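Keeping Your Medical Bills and Medicare Paperwork in Order at the Kitchen Table

Posted 07/01/2019 in Household Tips
By Irén Jakab

Most of the mail that comes after a doctor visit looks like a bill. A good part of it isn't one. If you are on Medicare, or you handle the mail for a parent who is, a simple system at home will keep you from paying the wrong thing or paying twice. These tips come from my own kitchen and from readers who wrote in after the spring column on filing tax papers.

Sort before you read

Open everything the day it arrives and put each sheet into one of three piles: statements from Medicare, statements from a supplemental or drug plan, and bills from a doctor, lab or hospital. Throw out the envelopes, except the return envelope that comes with a bill. Don't stop to read anything yet. If you start reading you will end up with one sheet in your hand and the rest back on the counter.

A Medicare Summary Notice says on it that it is not a bill. It lists what was charged, what Medicare approved, what it paid, and the most you may owe. People with a Medicare Advantage plan get a similar paper from the plan, usually called an Explanation of Benefits. Neither one has to be paid. Put them in date order by the day of the visit. The day the paper was printed is no use for sorting.

Match, then pay

Hold a doctor's bill until the matching notice comes, unless the due date is close. When you have both, check the date of service, the name of the doctor, and the amount you may owe. If they agree, pay it, write the check number and the date on the bill, and staple the two together. I put the bill on top.

If the due date is close and there is no notice, call the billing office and ask whether the claim has been sent in. They will usually put a note on the account and give you more time. Write down who you talked to. Viktória Gulyás wrote that her father's lab bill for $90 had gone out before the claim was processed, and his share came to $22 once it was.
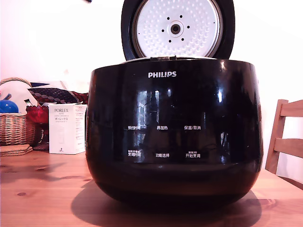
Pick one place for unpaid bills and never use it for anything else. A wire rack, a shoebox or a clip on the side of the refrigerator will all do. Keep it away from where you cook. Steam curls paper and makes ink run, and a rice cooker with the lid swung up, like the black Philips on the table there, is a poor neighbor for a stack of statements. The end of the counter by the phone is better, with a pen tied to the rack.

What to keep on one sheet

Make a single page and tape it inside a cabinet door. Mine has:

Name and phone number of each doctor
Name of the supplemental plan and its customer service number
Name of the drug plan and its number
Pharmacy and its hours
List of medicines with the dose of each
Date the page was last changed

Leave the Medicare number off if other people come through your kitchen. Keep the card itself in a drawer or a wallet. The new cards no longer show the Social Security number, but you still should not give the number to anyone who calls you out of the blue. Old cards should be cut up, through the number, before they go in the trash.

Use pencil for the medicines. They change more often than you'd think.

Folders

One folder per person per year is plenty for most households. I use the plain Dudás folders with a closed side, the kind that don't spill when you drop them. Erhan Çınar uses an accordion file with a pocket for each month and likes it, but it takes up most of a drawer.

Put a running list on the inside front cover with four columns: date of visit, doctor, amount owed, date paid. When you need to know what you spent on care for the year, add the third column. One reader's total came to $2,836, and she had it ready when her tax preparer asked.

How long to keep it

Keep notices and paid bills at least until the end of the following year. Anything you used for a tax deduction goes with the tax papers and stays as long as they do. Papers for a claim you are appealing stay out in their own folder until you have the final answer in writing. Shred the rest. If you don't own a shredder, soak the sheets overnight in a bucket of water and squeeze them into a lump.

If something looks wrong

Call the doctor's office first. Many mistakes are a wrong code or a wrong date, and the office can send the claim again. If that doesn't settle it, the last page of the Medicare notice explains how to appeal and gives the deadline. Circle the services you disagree with, write why, and make a copy before you mail anything.

Your state also has a health insurance assistance program with free counselors. Have the folder with you when you call.

Reader tips

Haris Ivanov writes the due date in red on the top right corner of every bill so it shows above the edge of the rack.

Lilla Csonka keeps her mother's papers in green folders and her own in blue, and sits down with both on the first of the month.

Next column, in August: cleaning out the medicine cabinet.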